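A frame that stands by itself

In August I finally gave up on hanging frames. Our walls at Crichton are old and soft, and every nail brings down a little plaster. Agnes Tosh told me to buy frames with a stand on the back, so I ordered one from Ondik. It cost 19 with the delivery, and I think this is a fair price for wood.

My first worry was the surface. Marble pattern looks very nice, but it is glossy, and I was afraid that the leg would slide.

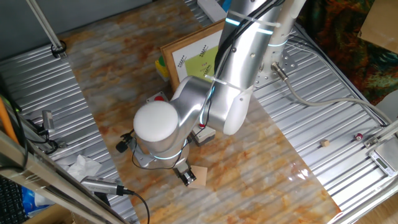 I like to pin the papers inside and not glue them, so I can change them when I am tired of them. A light green sheet is kind to the eyes. If you put it over a white one, leave the top of the white one free, so both can be read.

Now the back side, which people forget when they buy. Please look at the stand before you look at the front! A thin leg is good only for small frames. Mine is flat and long and comes out at an angle, so you must keep free space behind the frame. I did not think of this, and I had to move my things two times. 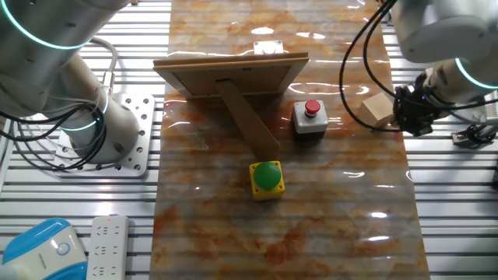

The back of the frame, with its easel stand and the small hook at the top.

Rhona Drummond asked me if the hook is useful when there is already a stand. For me not yet, but I will leave it on.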